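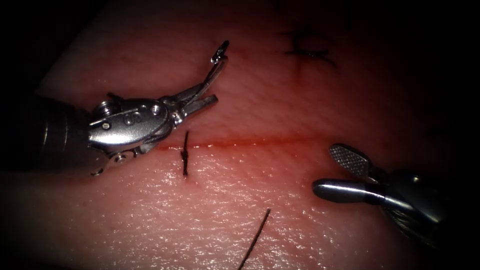
Yabsira Kumsa wrote to us after the first evening that she had tied knots for years on a piece of foam and never once looked at how the edges of the wound were lying. She asked if we would run the sessions again, and if people who are not surgeons could come. The reply to both is yes, and with this notice we are looking for participants.

Call for participants: suturing practice evenings at the Sturkow Skills Room

The Sturkow Skills Room is a small teaching room for suturing on tissue pads. Starting in March we will hold a new series of 6 evenings, and we are looking for people who would like to practise the simple interrupted stitch with patience and have their work looked at closely. The series is called Folar, the same as last time.

Who can apply

We welcome nursing students, medical students, veterinary students, veterinary nurses, and people who are returning to clinical work after some years away. You do not need to be good at it. You should be able to sit for two hours with short breaks, and to work under a bright lamp. If you wear reading glasses, please bring them. Left-handed participants are very welcome, and we have needle holders for the left hand, but please write it in your application so that we can put them out.

The sessions are for practice only. They do not give you a licence or any right to treat a patient or an animal, and your school may or may not count the hours. Please ask your school before you apply, not after.

What we will do

Each evening begins at 6 pm and ends at 8 pm. In the first evening we only place one stitch in a straight incision and talk about it. It sounds little, but most participants have used the full time. We look at where the needle goes in and comes out, how much tension is on the thread, and if the two edges meet at the same height. Then you cut the stitch and make it again.

From the second evening we continue along the incision and work on even spacing. Later we come to the square knot with instruments, the length of the thread ends, and closing a cut which is not straight. The last evening is free, and you may choose what you want to repeat.

You will work in pairs. One person sutures and the other watches and writes notes on a sheet we prepared, and after half of the evening you change. Some people find it uncomfortable to be watched in the beginning. We ask you to try it for two evenings before you decide that it is not for you.

At the end of each evening we take a close photograph of your pad from above. You receive your own photographs by email. With your written permission we would also like to keep a copy for Araya, our collection of practice stitches, which already has 322 entries. The collection shows poor stitches together with good ones, and no names are attached. You can take part also if you say no to this.

What it costs

There is no fee. Pads, thread and needles are provided. We have a small fund of 2,000 dollars for the whole series to help with bus and train tickets for those who come from outside the city. Tell us in your application what the trip costs you.

How to apply

Write us a letter of one page at most. Please tell us what you study or where you work, what you have sutured until now, and which part of it gives you trouble. A good answer to the last point helps us more than a list of courses. Please also mention any allergy to latex.

Letters can be left at the front desk of the Irnero building, in the grey box marked Folar, or sent to the same address by mail. Everybody who applies will receive an answer before the end of February. If you need a place near the door or a higher chair, add one line about it and we will arrange the table for you.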